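Gripper comparison, dual-arm cell, December
Notebook entry 14:20, continued from the previous page

Moved the Nevex controller back to the original firmware before starting. The newer one drops the gripper status word when both arms are polled in the same cycle, and I did not want that mixed in with the force results. Left arm on controller A, right arm on controller B, separate power supplies. Tool payload re-entered by hand on both after the swap. Zeroed both grippers with nothing in the jaws.

Purpose of the session is to settle the closing settings for bagged and wrapped goods in the Inik pick list. Cartons are no trouble at any setting we have tried. Wrapped goods are. The wrap slides over whatever is inside it, so the jaws stop on film, report an object, and the load hangs lower than the planner expects.

Settings for the right arm:
Close speed: 2 steps below maximum
Approach height above table: 800 mm, then straight down
Position count at contact, first wrapped item: 463
Position count, same item after re-grip: 700

The spread between those two counts is too wide to use as a pass/fail check. First contact was on a fold, second was on the body of the item. The current threshold in the Rurero script would accept both. Need a second condition, probably motor current held over a short window after the count settles. 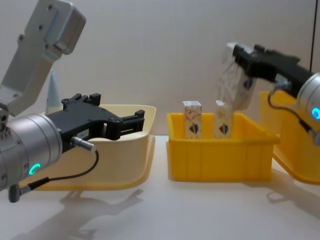

Right gripper holding a wrapped package near the yellow bin. Left gripper open. Ring light is green on the left wrist, blue on the right.

Package hangs below the fingers in this grip. Clearance over the cartons standing in the bin has to be figured from the bottom of the package. The script figures it from the fingertips. Changed the transfer height in my local copy only; not pushed.

Left arm notes. Open position repeats well. Cable from the gripper connector loops down and back past the wrist, and I would like more slack there before anyone runs the last joint past its current soft limit. Soft limit stays where it is for now. The connector collar should be hand tight, no tool.

Camera calibration from the Mohmand rig still loads, but the right arm frame is off in Y by enough to see at the tray rim. Consistent offset, same sign in every pose I checked, so I suspect the base transform and not the lens model. Patched with a constant. This is a patch and should be labeled as one in the config.

Grip force: tried the low and middle settings. Low lets film creep through the pads when the arm decelerates. Middle holds but leaves a crease. High not tried on wrapped goods.

Open items:
Log motor current at full rate during close, both arms
Add load drop distance to the transfer height calculation
Redo right base transform, remove constant
Check whether the soft pads fit the left fingers without changing the open width
Ask for the Nevex release notes on status polling

Stopped at 17:05. Both arms parked, brakes on, air off at the wall. Logs are in the shared folder under Inik, subfolder wrap_close.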